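Drinks shelf filling back up at Grovstead corner store

Keditz Mini Mart has the cold drinks people asking for again. Mostly.

The shop on Godoy Street started restocking its bottled drinks this month after a short gap that had regulars grumbling at the register. Cola and energy drinks first, water and teas to follow.
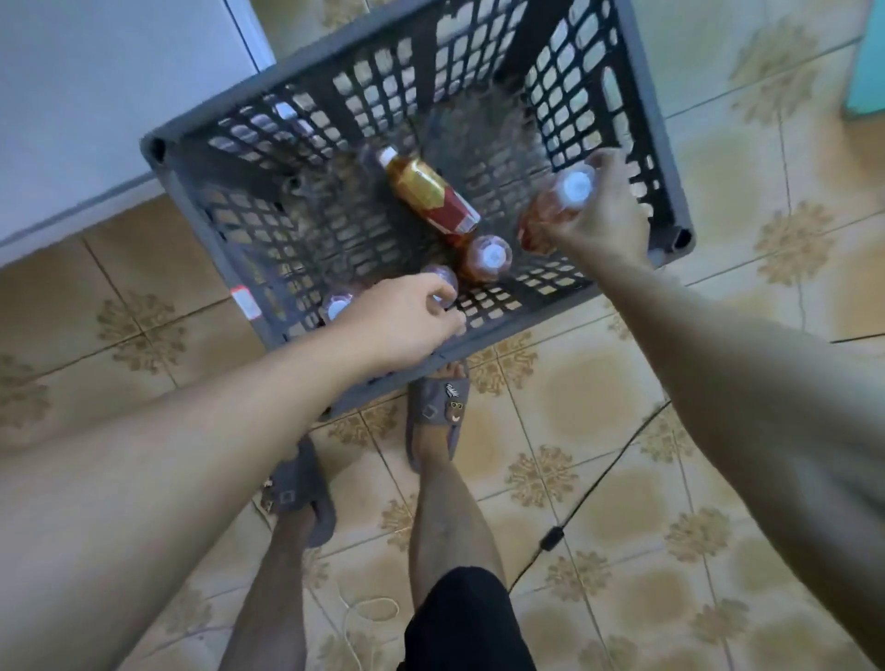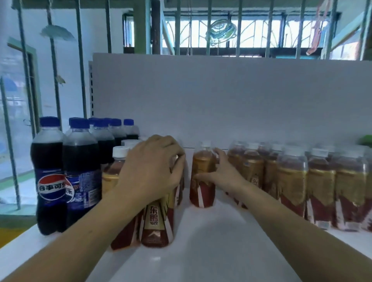
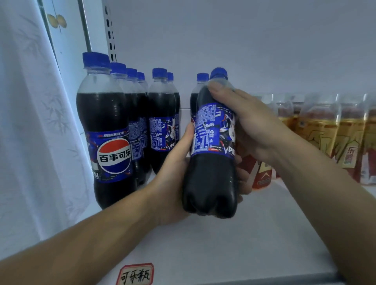
Bottles and shelf at the Godoy Street shop. Photos: Grovstead Local

The gap came down to a change of supplier. The store's old wholesaler stopped running its small-shop route in April, and the new one, Trirnon Wholesale, needed a few weeks to get Grovstead on its delivery list. First order was 400 bottles. A second order of 200 is booked for the end of May.

Pepsi and Dongpeng, the energy drink with the gold and red label, are side by side on the white shelving. Both are sold by the single bottle. The store says the Dongpeng is what people kept asking about — night shift workers from the bus depot mainly, who come in before the late start.

No price change on the cola for now. The energy drink goes up slightly, and the shop blames the delivery charge, which Trirnon adds to any order under a set size. The store hopes to drop it back once the orders get bigger.

Stocking is done by hand, bottle by bottle out of plastic crates, before the morning rush. Older stock to the front, new stock behind, labels turned out where there's time. Staff ask customers to take from the front of the row and not dig around at the back. It all gets sold in date order, so theres nothing fresher hiding behind.

Also new: the crates are now on a return scheme. They go back to Trirnon on the next truck, and the shop pays a deposit on any that go missing. So please don't walk off with one from the side door. Nine went missing last year under the old supplier, the store says, and at least one turned up as a planter outside the library.

Still to come are the iced teas and the large water bottles. Those are on the second order. Anyone wanting a full case for a party or a team can ask at the register, with two days notice. Cases can't be held past closing on pickup day — there isn't the room.

The shop is also asking what else people want on the bottom shelf, currently undecided between juice and sports drinks. Paper and a pen are by the register. Juice was ahead with 17 votes when we stopped in.

Keditz Mini Mart, Godoy Street, opens at 7 a.m. Side door closed during deliverys, use the front.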